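Home News Workshops Projects Events Contact

Shared workshop in Ivell finishes hand grippers for robot training project

A group of hobby builders at the Irkier workshop in Ivell has finished the first hand-held grippers for its home robot arm, a build that started in July and has so far used parts worth $60 per gripper. The arm itself is still in pieces on the bench downstairs. The grippers came first so the group could start recording how a person picks things up and puts them down.

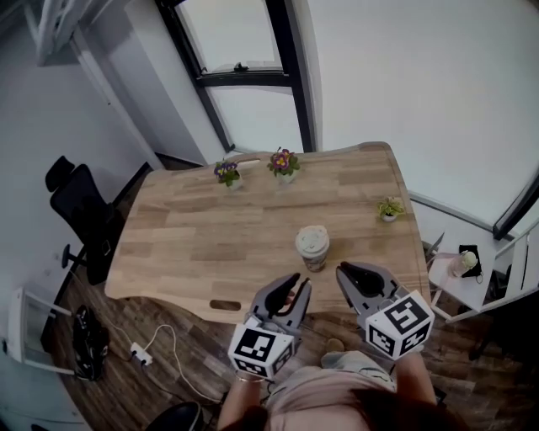 By the Ivell Local staff | August 2026
Shares 17 | Comments 11

Each gripper has gray fingers that a person opens and closes by hand. The pair used for two-handed work have black soft pads on the fingers and a white cube with black square patterns attached. Software reads the patterns in video and works out where each gripper is and which way it is turned. The recordings will later be used to train the arm, which the group has named Clastex.

The first set of tasks is limited to a tabletop. A coffee cup with a lid is one of the objects, and potted primroses share the oak table with it. Bigger items, including a watering can and a folding box, will be added once the arm can lift them. The arm is planned to carry a little over a pound at full reach.

Members printed the finger parts on the workshop's own machines. The first design cracked at the hinge after a few days of use, and the part was made thicker. A second change moved the markers farther from the hand, where sleeves and fingers had been covering them. The group says the current version has held up through 53 recording sessions. 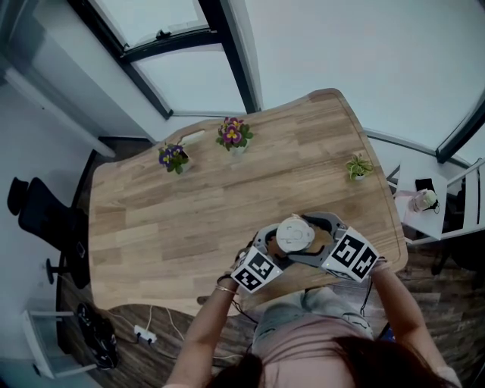
Text and pictures: Ivell Local

Another version of the gripper is held with both hands. Its two fingers are curved like paddles, and each carries a flat marker card in place of a cube. It can close on the side of a lidded cup and hold it above the table. The group has not decided which version to keep. The cards are quicker to print and replace, while the cubes can be read from more directions.

Grip strength has been the main problem with paper cups. A light squeeze lets the cup slip, and a hard one bends the wall and can lift the lid. Members have been trying softer pad material in different thicknesses and writing down the results for each one.

The control board for the arm was bought used from Zacharias, a surplus parts store across the river. Two of the motors that came with it did not work and have been replaced. The base plate is cut and drilled, and wiring is next on the list.

The workshop will post the gripper drawings on its website when the choice between cubes and cards has been made. Anyone with a membership can join the build on open evenings. Safety training for the printers and the drill press has to be completed first, and sign-up sheets are at the front desk.

Share Print Save
Previous story | Next story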